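**Backpack drive fills the Flello hall**

If you walked past the Flello building in October and wondered why the lobby was stacked with school bags, come on in, because this has been one of the happiest months the place has had! The backpack drive closed its doors at 3 p.m. on its last day with 1,708 bags handed over, and every one of them will be checked, mended if it needs mending, packed and sent on to students in the district before the cold weather sets in.

The drive is the work of Tarar, the neighborhood reuse group that started out fixing umbrellas and coats in a storefront on the other side of the canal. Bags were a side project at first. People kept leaving them at the counter with a busted zipper or a strap hanging by a few threads, and the menders found they loved the work (a backpack is mostly straight seams, and the fabric forgives a lot). Last year's drive brought in 343 bags, and the group thought that was plenty. This year they borrowed the big hall at Flello, put the word out through schools and bus shelters, and got a whole lot more than they bargained for.

"I'd hoped we would fill the front room," said Teresa Ní Bhriain, who runs the mending side for Tarar. "By the second week we were stacking bags in the hallway and I was grinning like a fool. They're good bags, too! Some of them have years and years left in them."

Each bag gets a going-over before anything goes inside it. The opening gets checked first, then the zipper is run all the way around and back, and the carry handle and both shoulder straps are given a firm pull. Pockets are turned out. The Tarar crew has found bus passes, a retainer, a library card that was returned to a very surprised owner, and enough pencil stubs to fill a coffee can. Anything with a name on it goes to the front desk at Flello, where it will be kept until the end of the school year.

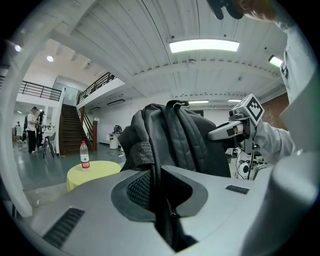
*A dark gray backpack at the Flello hall, with its carry handle up top and a zipper pull hanging at the opening.*

Straps are the big one, according to Wagner Meireles, a retired upholsterer who has been teaching newcomers how to restitch them. The padding usually outlasts the thread, and the spot that gives way is nearly always the same: right where the strap meets the top seam. Meireles likes a box stitch with a cross through it, sewn in heavy polyester thread, and he'll happily show it to anybody who sits down next to him. He has also converted half the room to waxing their zippers with a plain candle stub. "Run it up and down the teeth, close it, open it, close it again," he said. "People throw away a beautiful bag over a sticky zipper. It breaks my heart!"

Bags that can't be saved aren't wasted. Buckles, sliders, pulls and webbing are cut off and sorted into jars for the next repair, and the larger pieces of fabric go to the sewing class at Norðdahl, the community school up the hill. Students there have already turned out a set of pencil pouches from last year's scraps, and they're lovely, all mismatched panels and bright zippers. A batch of 50 more is on the way, to be tucked into the bags going to the youngest kids.

As for what goes inside, the packing list is short this time. Every backpack gets notebooks, pens, a folder and a ruler, with a calculator added for the high school bags. Brakance, the stationery store on the square, is letting customers buy supplies at the register and drop them straight into a bin by the door, and that bin has been emptied so often that the staff moved it closer to the back room. Blank notebooks are still running low, wide-ruled ones most of all, so if you're in there anyway, toss one in.

Bags go out through school offices, quietly, and students can choose a color if they have a favorite. Families don't have to fill out a form or show anything. A call to the school office is enough, and a bag will be waiting the next morning.

Mending goes on in the hall every evening from 6 to 8:30, and beginners are welcome, including people who have never threaded a needle. Bring small scissors if you have them. Children can come along with a grown-up, and there's a sorting job for them that involves matching buckles and gets surprisingly competitive.

No more backpacks can be taken in at Flello for now, but Tarar's own storefront will keep accepting them during regular hours, along with lunch bags and sturdy totes. Please empty the pockets first. Thread, webbing and old candles can be dropped off at either address.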